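Adorthorpe Hand-Held Gripper: Open Day Review

I tried the Adorthorpe at the Mutbridge open day in October. It is a hand-held gripper for recording manipulation tasks without a robot arm. Danai Petridis ran the session, and visitors could handle the units between runs.

Jaws

The jaw pads are dark rubber with a fine grid texture, set in a wide V.

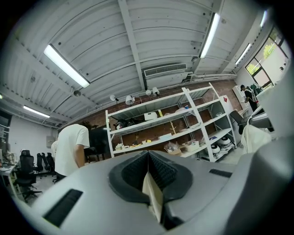
Grip on thin stock was good. Trigger travel is long, and my forearm noticed it after 7 minutes. The housing is wide enough to block part of your view of the work.

Two-handed work

Cloth is the harder test. The marker cubes track well until one wrist turns inward – then the log shows gaps. Cables need managing before each run. 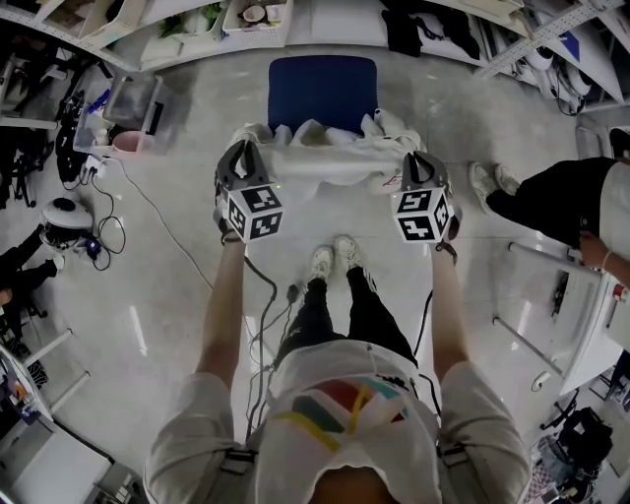

Verdict

Sound jaws, average ergonomics. The list price is $3000 per unit. I would wait for a lighter trigger spring.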